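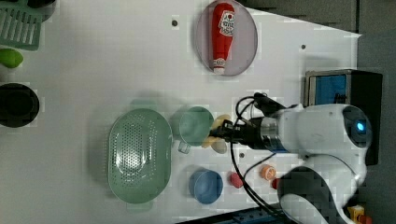
The Prallbridge Kitchen Table Station

The Prallbridge is our ready-to-work station for teams who need lots of good examples of a robot arm handling everyday kitchen things, and who would like to start recording this season instead of spending it drilling holes in a tabletop. We built the first one for ourselves, grew very fond of it, and have been improving it ever since.

You get a white table on a metal base, one arm with a parallel gripper, the Strickland recording software, and a box of play food and dishes that we call the Pudetti set. Everything is bolted, wired and tested at our shop in Flokau before it goes on the truck.

Why a kitchen?

Kitchens are wonderfully awkward places for a learning system. A ketchup bottle lying on a plate wants a very different grip from a slice of toy orange, and a cup on its side is a different problem from a cup standing up. A colander gives you a rim, a hollow and a whole lot of little holes all in one piece. We kept the colors cheerful and the sizes mixed, and we went through a great many toy bananas before settling on the pale yellow one (people do get attached to it!).

Recording a session

Your operator guides the arm through a task, say moving a piece of fruit across the table, and Strickland saves the arm's movements, the gripper's opening and the video together, all on one clock. When the task is done, press the pedal, type a short note if you like, and go again. A practiced person can record around 170 examples in a day, with a decent lunch in the middle. 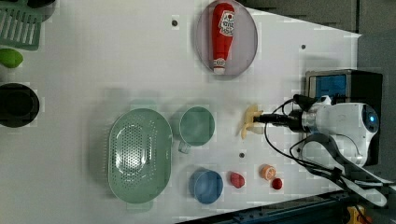 We'd gently suggest leaving the table cluttered while you record. It is tempting to clear everything away except the one thing you want picked up, but a system trained that way tends to get flustered the first time a strawberry is sitting next to the bowl. Shuffle the dishes between takes, tip a few things over, and keep the takes that go wrong too — Strickland lets you mark them, and many of our customers end up very glad they held on to them.

What's in the crate

Table with base and threaded mounting holes
Arm, gripper and cable set
Control box and foot pedal
Pudetti set, 18 pieces
Strickland on a solid-state drive, with room for 4000 examples
Printed setup guide and a bag of spare screws

Good to know

Plan on two people and a free morning for setup. The table is heavier than it looks, so please measure your doorways before you order. Spare Pudetti pieces are sold one at a time, and we keep plenty of fruit on the shelf.

Stations ordered now leave Flokau within 8 weeks. The version with a second arm is due in January, and the current table will accept it without any new drilling.

Page updated September 2023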